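Two arms, one table: the Runbridge build

Deisy Espinoza started the Runbridge cell in April, in a shared workshop, with two secondhand arms and a table covered in kraft paper. The tape grid came first. "I wanted to call out a cell by row and column and have both arms agree on it," she says.

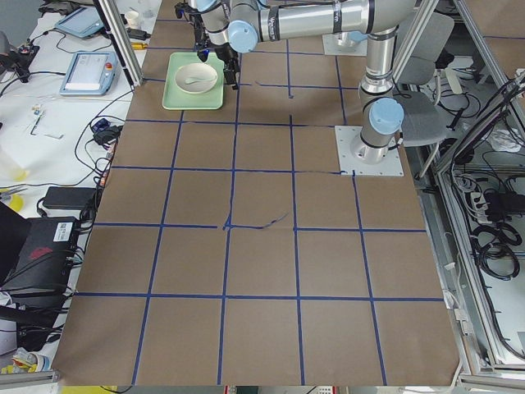
Calibration took 92 touch points per arm. Her first pass used 200, and the extra points gained her very little. "Past a certain number you are measuring the paper. It wrinkles, and the tape lifts."

Each arm keeps its own base coordinates. A single transform, stored as a text file, links the two. 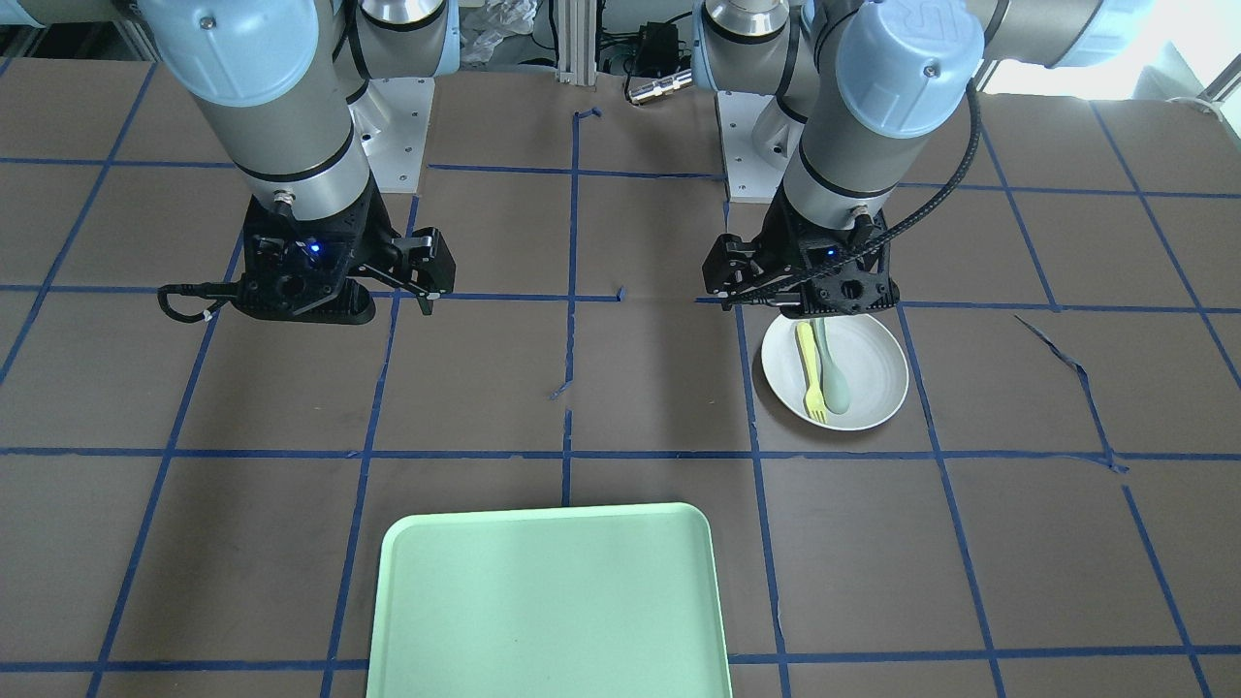

"If that file is wrong, one arm is fine and the other is off by a finger width," Espinoza says. She reloads it at every start and logs the checksum.

Bowls are harder than trays. The rim is curved, so the approach angle matters more than the grip force, and she limits speed near the table to 167 mm per second.
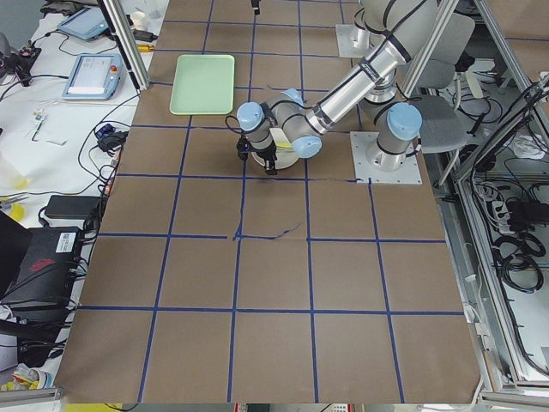
Kevin Inga wrote the collision check, which runs before each move and can add up to 594 ms. "I would like that lower," he says. "Most of it is the cable model."

Espinoza plans to replace the paper with a printed mat.

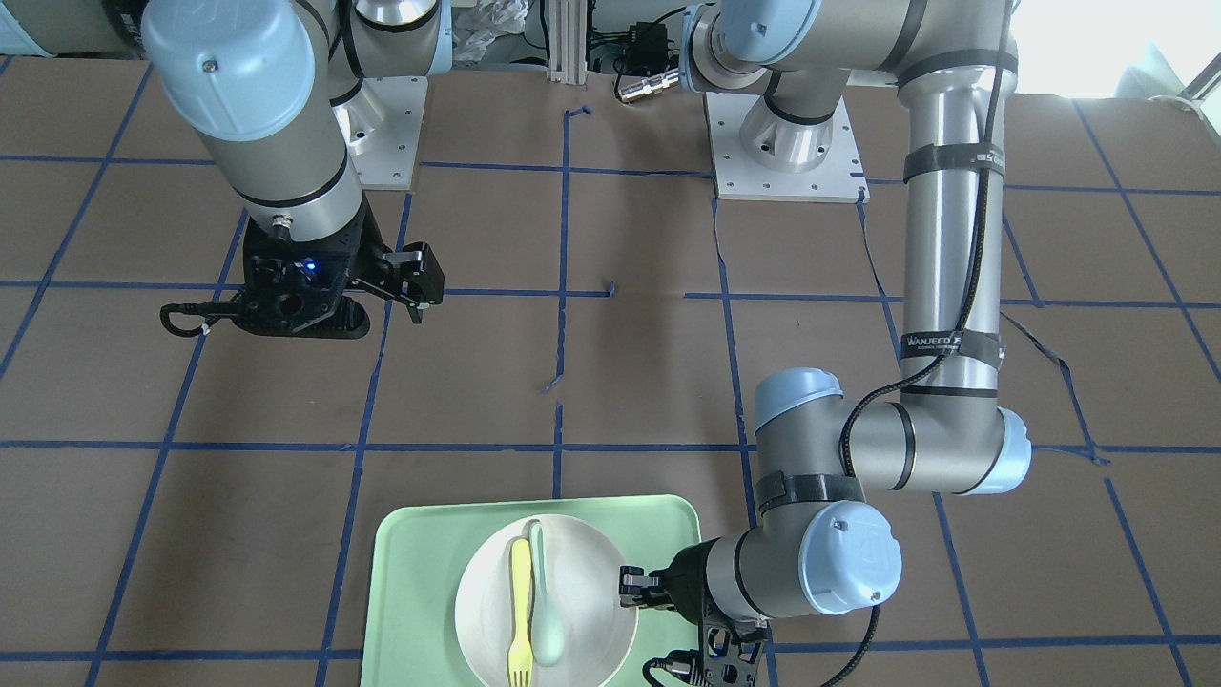 Left arm at the bowl rim, with the fork and spoon inside.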